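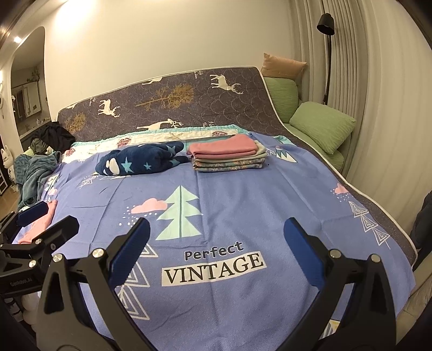

In what order should the textiles on a bed be dealt with when the bed is used as the folding surface?

Loose clothing is removed first, then the blankets and throws are folded, then the quilt is set straight, and the bedspread is smoothed last.

Unit 2: Bedding, folding and storage
Household Textiles, Dorwood evening programme
Tutor: Esi Ansah
Reading: course reader, p. 189 onwards

1. Terms used in this unit

Bedspread: the outermost cover, laid over the whole bed. It is usually wide enough to hang down at the sides.
Quilt: a layered cover held together by stitching. In this unit the word is also used for light printed covers sold under that name.
Throw: a loose blanket, knitted or woven, kept on top of the bed or at one side of it.
Flat stack: folded pieces placed one on another with the folds aligned.
Face: the side of the cloth meant to be seen. On a printed cloth the face is normally the stronger colour.

Shops do not use these words consistently. The Plarnora catalogue lists as a bedspread what Fankhauser lists as a coverlet. Use the terms above in written work.

2. The bed as a work surface

A made bed gives a large, clean, soft surface at a convenient height for most adults. Its drawback is that it gives under pressure, so a crease pressed by hand on a mattress is less sharp than one pressed on a table. For storage folding this does not matter. For table linen, use a table.

The bedspread should be on the bed before folding begins. It protects the sheets from lint, and a printed one gives lines to work against. The bedspread at the head of this handout has a column of triangular trees near its right edge, and a printed column of that kind can serve as a guide for squaring up a large piece. Check first that the bedspread itself is straight.

Place the finished stack towards the middle of the bed, clear of the unfolded pieces. Space is then left at the near side for the next item. In the picture the stack is near the upper middle of the bedspread, with a pink cloth above floral and pale green layers.

3. Sorting before folding

Separate by use, then by size. Colour is a secondary matter, though it helps when a set has to be kept together. Clothing is taken off the bed before anything else is done, and this includes the dark pile by the headboard, where a grey garment shows underneath. Clothing left among bedding tends to be folded into it and put away with it.

Knitted pieces form a group of their own. The teal blanket at the left side of the bed is knitted and should be folded loosely. A knit should not be hung over a rail for long periods, as its own weight will stretch it.

4. Folding sequence for a blanket

a) Spread the blanket face down and draw out the corners.
b) Bring the long edges together. Match the corners before smoothing.
c) Smooth from the fold towards the open edges.
d) Fold in half again along the length if the shelf is narrow.
e) Bring the short ends to the middle, then close like a book.
f) Place with the rounded fold facing outwards.

The navy blanket with the light blue stars and white clouds is shown rumpled, before step a. With a pictorial print of this type, folding face down leaves part of the pattern visible on the outside, so the piece can be identified on the shelf without being opened.

5. Quilts

A quilt in daily use need not be removed and folded. Turning it back near the head of the bed is sufficient for airing. The cream quilt with the rose motifs is partly visible in that position. Its mint green trim gives a clear edge to check against: if the trim does not run parallel to the headboard, the quilt has been pulled to one side.

For storage, fold a quilt in thirds and change the fold lines each time it is put away. Repeated folding on the same line weakens the filling along it.

6. Padded headboards

Fabric-covered headboards collect dust and are often left out of cleaning routines. Vacuum with a soft brush attachment, working downwards, before the bedding is changed. Spot-clean printed fabric only after testing a hidden area – the lower back corner is suitable. Dark grounds such as the grey one with the white deer show lint readily. A dry lint roller is adequate between cleanings.

7. Washing before storage

Follow the care label. Where the label permits, cotton bedding for this course is washed at 40 degrees and dried fully before it is folded. Cloth put away damp will develop a smell and may mark. Prosska storage bags are available in the practical room; leave the zip slightly open for cottons.

Preparation for the March practical

Bring one blanket or throw and one flat piece, both clean. The session is held in room 13. Read section 4 again beforehand and note the finished width of your own shelf at home – it decides whether step d is needed.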